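Uphill all the way: a weekend at the Inthanon race

26 September 2007

Print this article | E-mail to a friend

The alarm goes at 2 and I have slept for perhaps an hour of it.
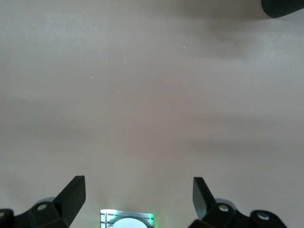 Bag, bottles, two bananas, the wrong socks. Down the stairs of the guest house in the dark with the bike on one shoulder, trying not to take paint off the wall. Outside there are riders already, little red lights going past towards the start, no one talking much.

The Inthanon climb is a simple idea. You start at the bottom and you stop at the top. No laps, no sprints for a jersey half way, no team cars for people like me. 108 riders in the open class this year, 146 in the veterans, which tells you something about who has the money and the knees for it. Or had the knees.

I rode it on a borrowed Trola with a back wheel that ticked. The shop said the tick was nothing. It ticked all the way up.

First part is easy and that's the trouble. Flat road, big bunch, everybody fresh, and you find yourself going far too fast because the chap in front is. I knew this. I'd been told it at dinner, twice, by people from the Ovis club who come back every year and have opinions. Went too fast anyway.

Then the road tips up. Not a lot. Enough. The bunch goes quiet, then stretches, then it isn't a bunch. The Ovis lot came by me on the left in a neat line of 5, all in the same gear by the look of it, and one said good morning. I couldn't manage it back.

What do you think about for that long? Food. The gear you haven't got. I did a lot of sums about speed and got a differnt answer every time. There was a feed table at a bend where they hand you sticky rice in a little bag, and I ate mine so badly that I was still finding it in my glove at the finish.

The middle is kinder. A dip, even a bit of real downhill, cold on the arms, and you get your breath and start to believe you're quite good at this. Then round a corner and there's the last section, the one they all go on about, and yes, fair enough. Steep. Then steeper. Riders zig-zagging across the whole road. A few walking, pushing, shoes clacking. I passed a man who was on foot and it took so long we had time to nod to each other twice.

I got off once. I'm putting that in because the Ovis people will say it otherwise.

The front of the race I know only from the results sheet. The Jirari team had it sewn up well before the top, by all accounts, with first and third, and the winner went clear at the foot of the steep part and stayed clear. He was in a wooly hat drinking soup when I came in. Looked as if he'd been there since breakfast.

At the top it's cold. Properly cold, after all that sweat, and everyone stands about in foil and bin bags grinning at each other. My hands wouldn't do the zip. A woman from the veterans did it up for me like I was five, then went off to find her own coat.

Would I go again? Asked me at the line, no. Asked me over noodles that evening, with my legs up on a chair, I was already looking at easier gears. Entries for next year open in October, on the club's web page, and they go quickly. The wheel is still ticking.

Print this article | E-mail to a friend

Related articles
Small gears, big hills: what to fit before you climb
Jirari name their squad for the autumn
First look: the new Trola road bike
Riding in the heat, and how much to drink
Letters: are club runs getting too fast?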